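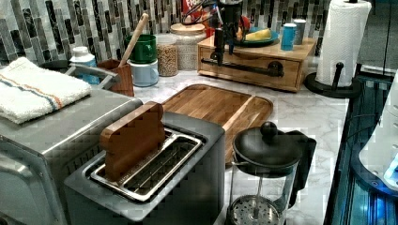 Abb. 1: Arbeitsfläche mit Toaster, Holzbrett und French Press

Projektbericht: Braucht eine kleine Küche wirklich alles auf der Arbeitsfläche?

Ausgangspunkt war eine Behauptung aus dem Ratgeber von Gredico, den wir im Seminar gelesen haben: Was täglich benutzt wird, gehört sichtbar auf die Arbeitsfläche. Das klingt vernünftig. Mir kam es von Anfang an zu bequem vor, denn mit diesem Satz lässt sich fast jeder Gegenstand rechtfertigen. Unsere Gruppe Urkonar (5 Studierende) sollte prüfen, ob sich die Regel im Alltag einer Küchenzeile bewährt.

An der Rückwand stehen Flasche, Löffelhalter, gestapelte Becher und ein Vorratsglas dicht beieinander. Vorn beanspruchen die Geräte den Platz. Für den Toaster haben wir eine brotscheibenförmige Attrappe aus Holz verwendet, damit beim Üben der Abläufe kein Brot verbraucht wird. Ob man mit Holz dasselbe Verhalten misst wie mit einem echten Frühstück, bezweifle ich. Holz krümelt nicht, und die Krümel waren in der Vorbefragung der häufigste Grund, warum jemand den Toaster überhaupt verschiebt.

Befragt haben wir 18 Personen aus dem Wohnheim. Mehr als zehn davon gaben an, das Schneidebrett immer liegen zu lassen. Auf Nachfrage meinten allerdings die meisten damit »meistens«, und das ist bei einer Frage nach Gewohnheiten ein erheblicher Unterschied. Wir hätten die Formulierung vorher testen müssen. 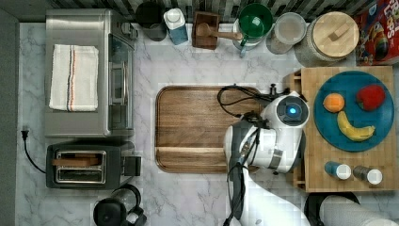 Atar, im Mai

Für den zweiten Teil haben wir die Zeile in vier Zonen aufgeteilt: Geräte, Schneiden, Anrichten, Vorrat. Das Schneidebrett aus dunklem Holz liegt in der Mitte, links davon bleiben Toaster und Miniofen. Rechts dient ein erhöhtes Bambusbrett zum Anrichten, mit Teller und zwei kleinen Streuern. Der Vorrat bleibt hinten vor den Fliesen.

Auf dem Papier überzeugt das. Nur liegt auf dem Teller neben Orange und Banane auch eine rote Paprika, und schon hier wird die Zuordnung wacklig: Gehört sie zum Schneiden oder zum Anrichten? Im Protokoll steht beides. Ähnlich das Geschirrtuch auf dem Miniofen -- praktisch zu greifen, aber als Ablage hatten wir die Oberseite eines Ofens nicht vorgesehen.

Der Fachtext von Hjaltadóttir, auf den sich unser Konzept stützt, geht von freien Flächen zwischen den Zonen aus. In einer vollen Zeile gibt es die kaum. Wer das große Brett beiseitelegen will, muss zuerst etwas anderes bewegen, und dieser Handgriff kommt in unserem Zeitbogen nicht vor. Ich halte die dort eingetragenen Werte deshalb für zu günstig.

Offen bleibt auch die Frage der Vorratsgläser. Zwei aus der Gruppe wollten sie in den Schrank stellen, die übrigen nicht. Abgestimmt haben wir an einem Samstag, ausprobiert wurde es bis zur Abgabe nicht mehr.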